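About Idus

Idus is a research centre that gathers examples of everyday handling tasks for robot learning. It was established by Fanni Illés and Edit Erdős, who remain its joint directors. Our programme, known as Gundness, is concerned with storing, fetching and carrying household goods.

Each example is recorded from start to finish and labelled by a member of staff. A second reader checks the label before the example enters the collection, which now holds over 1178 entries. Failed attempts are kept and labelled as such.

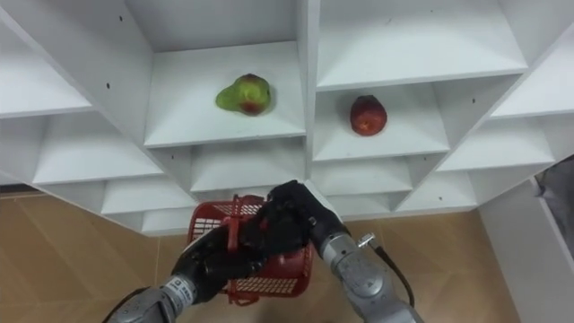 Page last updated: August

Shelf work forms the larger part of the present programme. A red basket is held in two robot hands near open white shelves, with fruit placed in separate compartments. Tasks of this kind call for both arms to be guided together, and operators complete 75 hours of supervised practice before their recordings are accepted.

Enquiries from universities and licensed partners should be directed to the Programme Office.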